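Director's Diary
Meredith Regional Library Service
October 8, 2025

The service opened its doors at nine this morning with the lift at the central branch still out of operation. The contractor has advised that the replacement part is held at the Edotberg depot and will be fitted before the end of the week. Until then, patrons who require items from the upper floor may ask at the front desk and staff will retrieve them. I have asked that the sign at the entrance be enlarged, as the present one was printed on letter paper and is being missed.

The first meeting of the day concerned the local history collection. Iolo Foulkes presented the results of the shelf check, which was carried out over the past month. Of the 269 bound volumes listed in the old card catalogue, 13 could not be located. Mr. Foulkes is of the view that most of these were transferred to the Skoltia branch when its reading room was opened and were never entered in the transfer book. He will travel there to examine the back stacks. The missing titles include two parish registers and the second volume of the harbour commissioners' minutes, for which we have had several requests this year. I have authorized one further day for the work and have asked for a written list before any item is formally declared lost.

We also discussed the condition of the newspaper files. The bindings on the earlier years have deteriorated and the paper is brittle at the fold. Tomos Owen recommended that public handling of these volumes be suspended and that readers be directed to the microfilm. I agreed in principle, with the reservation that one of the two microfilm readers has a faulty lamp and the other is in use for much of every afternoon. Suspending access to the originals without a second working reader would be a poor service to the family historians, who are among our most regular visitors. Mr. Owen will obtain a price for the lamp, and the matter will return to me when he has it.

At eleven I met with the representative from Palon regarding the renewal of the catalogue software. The proposal is for a further term on the existing conditions, with a modest increase in the annual charge. I raised the matter of the holds queue, which continues to notify patrons that a book is ready when it is still in transit between branches. The representative undertook to have this looked at. A similar undertaking was given at our last meeting, and I have therefore asked that it be included in the terms of renewal. No signature will be given until the revised document has been received and read.

The early afternoon was given over to correspondence. A patron wrote to object to the removal of the large table from the periodicals area. I replied that the table has been moved to the study room on the same floor, where it may be used during all opening hours. A second letter thanked the children's staff for the summer reading club and enclosed a drawing of a moose, which has been passed to them for display. The remaining letters were routine.

I then reviewed the draft program for the winter lecture series. The community room seats 60, and the lecture on lighthouse keepers filled it last year with people standing at the back. I have proposed that the December lecture be offered twice, in the afternoon and again in the evening, so that those who prefer not to drive after dark may attend. The speaker has yet to confirm. The lecture on quilting patterns has been moved to the new year at the request of the guild.

One staffing matter remains open. The part-time position at the Skoltia branch has been vacant since the end of summer, and the branch has been closing over the lunch hour as a result. The posting will be renewed with a revised closing date, and the hours will be stated more clearly than they were in the first notice. Mr. Foulkes has offered to cover the desk there on the day of his visit, and I have accepted.

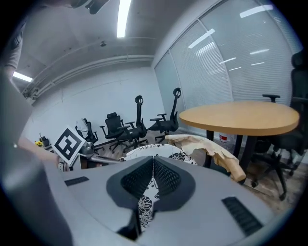
The revised posting is to be on the notice board and the website by tomorrow noon.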